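**Medano opens its second laundry and mending shop, and I'd love for you to come by**

April 2024

Hi, I'm Doaa Zaki, and I run Medano. If you've been to our first shop you know the drill: you bring a bag of clothes, we wash them, we fold them, and if a button is hanging by a thread we sew it back on before you even ask. We've been so busy this past year that the line for the mending counter was running out the door, and my landlord was starting to give me looks. So we went and found a second place!

The new shop is on the ground floor of the old Bahrami building, right next to the shoe repair. It has 16 washers, a proper mending room in the back (with a window, finally) and a long counter where you can sit with a coffee while you wait. Pouran Bagheri is moving over from the first shop to run the sewing side. She has taught me most of what I know about zippers, and she'll be doing walk-in repairs every morning until noon.

We took in 3396 bags of laundry last year, and 1507 of those had at least one thing in them that needed a needle. Hems, mostly. I had figured people wanted us for the washing, and a lot of them do, but plenty of folks walk in holding one pair of pants and a hopeful look.
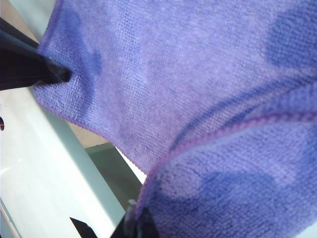 Household stuff is the big new thing on the price list. Up to now we've only done clothes, and people kept asking about towels, napkins, pillowcases, cleaning cloths, all of it. So now we do all of it! My own rule for microfiber is to wash it apart from cotton and leave out the fabric softener, and that's how we'll treat yours. Those little loops, like the ones all over the purple cloth, grab on to lint like you wouldn't believe. If a stitched hem along the side has started to come loose, Pouran can run it through the machine in a minute or two, and I think that beats tossing a cloth that still has years left in it.

Rostam Heydari is handling pickups and drop-offs. He'll come to your door with a Medano bag, you fill it up, and he brings it back clean and folded. The first pickup is free for anybody who lives on the Mirau side of the bridge, and after that it's $7 each way. Leave a note in the bag if something needs mending. Please check your pockets, too (I have a jar of pens, and it's getting full).

"I've been hemming pants at my kitchen table for years," Pouran told me when I asked her for something to put in here. "I want a big table and good light. Come see me."

We're also starting a beginner mending class in August. You'll learn how to sew on a button, fix a dropped hem and patch a knee, and we have the needles and thread. Bring something of your own to work on. Sign-up sheets are at both counters.

The new shop is open now, early till late, and the first one is keeping its usual hours. For photos, interviews or a look around the mending room, ask for me or for Caradog Craddock at either shop. He has the keys and he's much better at answering the phone.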